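Missed Cleanings: Why Patients at the Ninby Clinic Skip the Six-Month Visit
Project report, Community Dental Health
Maarten Verbeke and Pentti Lehtinen
7 October 2023

Our plan was to ask 500 adult patients of the Ninby dental clinic when they last came in for a cleaning and, if it had been a while, what happened. We got 437 usable forms. Most of the rest came back blank, and one had a grocery list on it.

The form was a single page and took a couple of minutes. Dr. Rantala let us leave a stack at the front desk, next to the mints, which she says are sugar-free. 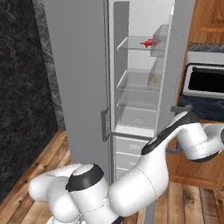 Do people skip cleanings mainly out of fear?
Fear came in third. Cost was first, and second was a reason we had not even listed, so people wrote it in the margin: they forgot.

Forgetting deserves more respect than we gave it. The clinic mails a reminder card, and several patients told us they had it on the fridge at home, where it had apparently been for years. We then tried text messages with a small group of 20 patients who were overdue. Another 20 got the usual card. More of the text group booked, but with groups that small our advisor has asked us to stop using the word "proved."

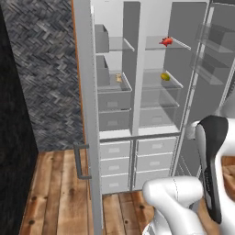

The cost answers were harder to sort. Some people meant the cleaning itself, some meant whatever the dentist might find during it, and a few meant parking on Allent Street. We had one checkbox for all of them. Pentti wrote the checkbox. Maarten approved it.

We would like to repeat the survey in November at the Gincombe clinic, with three checkboxes and a pen attached to the clipboard by something stronger than string.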